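Ekanayake Community Food Room: Progress Report to the Zandska Fund

Reporting period to the end of July. Submitted 2023-08-27 by Kasun Sarkar, project lead.
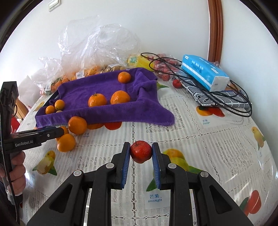
1. Purpose of the report

The Zandska Fund awarded the Ekanayake Community Food Room a grant towards equipping and running a weekly fruit table for households in the Urnotis estate and the streets adjoining it. This report sets out what has been done since the interim statement, how the money has been spent, and the changes we ask the Fund to approve for the remainder of the grant. It follows the headings in the Fund's guidance, except that storage and display have been placed together under section 3.

2. Activity in the period

The fruit table opened on every planned date but one, when the building was closed for electrical testing. A shorter session was held the following week to make up part of the lost time. In all, 1415 portions of fruit were given out, a portion being one large piece or two small ones. The figure is taken from the tally sheets kept at the door and has been checked against the delivery notes from Zidach, our wholesale supplier.

Citrus has remained the most requested fruit. Large oranges and the smaller easy-peeling kinds are now ordered in equal quantity by weight, as parents told us that younger children were leaving the large ones unfinished. Small red apples were added in July. They keep well and travel home in a coat pocket or a school bag without damage. Pears were tried for two sessions and withdrawn, as too many arrived hard and then spoiled before the next opening.

Attendance was lower in the last part of July. Several families were away, and the hot weather kept others at home until the evening. We have not altered the opening hours on the strength of one month, but will look at the question again in the autumn.

3. The room, storage and display

The back room has been repainted in plain white, and the shelving that used to run along the long wall has been taken down. The room is brighter and easier to keep clean. The work was done over six days by the building's own maintenance team and there was no charge to the grant beyond the cost of paint and filler.

In our first application we proposed to buy a fixed counter with a raised lip. After discussion with the Fund's officer in the spring, we have used ordinary tables instead and dressed them with cloths. The white lace-patterned tablecloth has proved popular with visitors, a number of whom have said that the room now feels more like a home than an office. It is washed after each session.

Fruit is set out in shallow containers lined with towels. The deep purple terry towel was chosen because oranges show up well against it, and the folds stop round fruit from rolling. The larger oranges are normally placed inside the lined container, with smaller citrus on the cloth in front where children can reach it. Apples are kept apart from the citrus whenever there is room to do so.

Two matters remain outstanding. The first is the storage cupboard, which does not close properly and has been reported to the landlord. The second is the need for a further set of towels and cloths, so that one set can be in use while the other is in the wash. At present a late return from the laundry means that a session has to be run with whatever linen is to hand.

4. Expenditure

Spending to the end of July stands at £2855. The largest part of this is fruit, followed by the hire of the room. Linen, containers and decorating materials make up the balance. All invoices are held at the office and may be inspected on request.

Fruit prices rose in early summer and we met the increase by moving a proportion of the order to second-grade oranges. These have marks on the peel but are sound inside. There have been no complaints, and we intend to continue with them. The heading for printed leaflets is underspent – posters in the school and the surgery have done most of the work – and we do not expect to use it in full.

5. What visitors have told us

Comments are collected on cards at the door. Most are brief. The points raised more than once were as follows.

Visitors would like to choose their own fruit and not have it handed to them in a bag. This has been the practice since May.

Some older residents find the large oranges difficult to peel. A peeling tool is now kept at the table for those who want it.

Several parents asked for recipe sheets. A first sheet, covering baked apples and an orange and carrot salad, is in draft.

One visitor objected to the use of fabric under food. We have replied in writing, explaining how the linen is laundered and that all fruit should be washed or peeled before it is eaten. A notice to the same effect has been put up beside the door.

6. Changes requested

We ask the Fund to agree to the following.

That the unspent part of the leaflet heading be moved to linen, to allow the purchase of a second set of tablecloths and towels.

That the sum set aside for the fixed counter be released for fruit, the counter no longer being required.

That the date of the final report be put back by five weeks, so that it can take in the first sessions of the new school term.

None of these changes would increase the total of the grant.

7. Work planned for the next period

The order with Zidach will be reviewed in September, when the first of the new season's apples become available. We plan to offer two kinds side by side and record which is taken first. The school has asked whether a class might visit the room to learn about handling and storing fruit, and a date is being arranged with the head teacher.

A revised cleaning rota has been drawn up and will come into use once the cupboard has been repaired. A copy of the rota, the tally sheets and the full statement of account are enclosed with the paper version of this report. Questions on any of them should be sent to Kasun Sarkar at the Ekanayake office.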